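Ratree Saithong
23/05/2019
2 min read

OK, small kitchen thread, because I have become a person with opinions about washing glasses!

1/ For years I washed everything in one big heap, pans and all, and my glasses always came out cloudy. Then my neighbor Orathai told me to do the glasses first, on their own, before anything greasy goes near the sponge. Huge difference.

2/ Tiny drop of soap, soft sponge, twist it round the rim (lipstick and milk love to hide there). Then a proper rinse under the running faucet, inside and out. I give each one 10 seconds and yes, I count in my head.

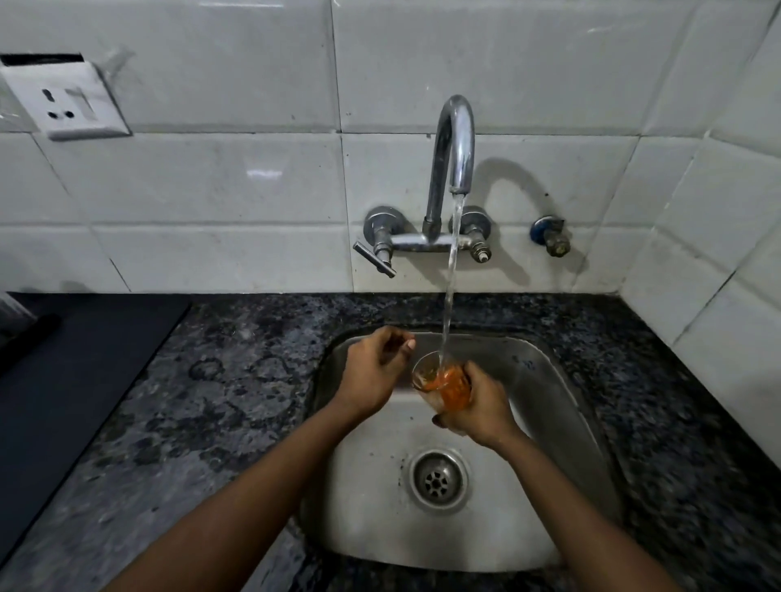

Glass duty at the granite sink. I love that swan-neck spout!

3/ A tall curved spout is such a treat for this. You can turn a glass any way you like under it without knocking the rim on metal. I chipped 6 good ones at my old place, where the faucet was short and stubby.

4/ Drying: upside down on a folded cotton towel, a little tilted so air gets in. Then a quick polish with a clean cloth.

5/ Next up is the missing faucet handle on the right side, which I keep meaning to replace. Tell me your favorites!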